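Protokoll der Vorbereitungssitzung zum Adventslauf im Dezember

Beginn: 19 Uhr, Leitung und Protokoll: Jozefína Charvát

Zuerst ein ganz herzliches Willkommen an alle, die trotz des scheußlichen Wetters gekommen sind, und ein Dankeschön für den Apfelkuchen, von dem ich leider zwei Stück gegessen habe!

1. Anmeldungen
Wir stehen bei 218 Meldungen, davon 23 für die Staffel. Das freut uns alle riesig, im letzten Jahr waren es zum gleichen Zeitpunkt knapp unter 200. 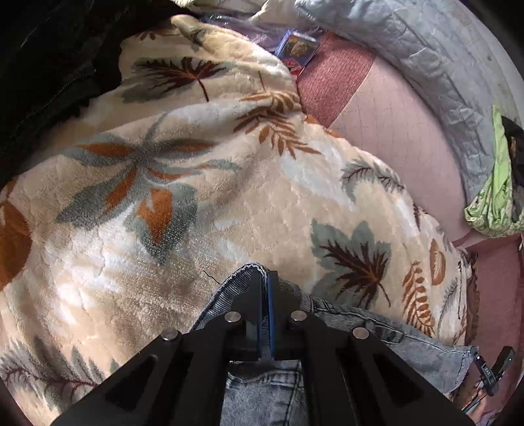 Decke mit Herbstblättern und Jeans

2. Strecke
Der Rundkurs bleibt, wie er ist. Über den Anstieg hinter der Mühle wurde lange und freundlich gestritten (die einen lieben ihn, die anderen haben ihn im Vorjahr verflucht), am Ende stimmten alle bis auf 2 für die Beibehaltung. Die Wendemarke wird diesmal größer.

3. Startnummern und Verpflegung
Jendex druckt die Nummern, der Korrekturabzug liegt vor und sieht sehr hübsch aus. Okley liefert Tee und Bananen. 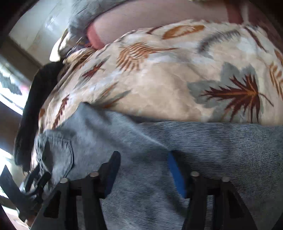

Beim Tee kam noch der Wunsch nach einer ungesüßten Sorte auf, den ich gern weitergebe. Das Angebot von Powell für die Zeitmessung wird angenommen.

4. Verschiedenes
Die Staffel der Laufgruppe Vavau sucht noch jemanden für den letzten Abschnitt, bitte bei mir melden, das Tempo ist wirklich gemütlich!

Ende: 20.45 Uhr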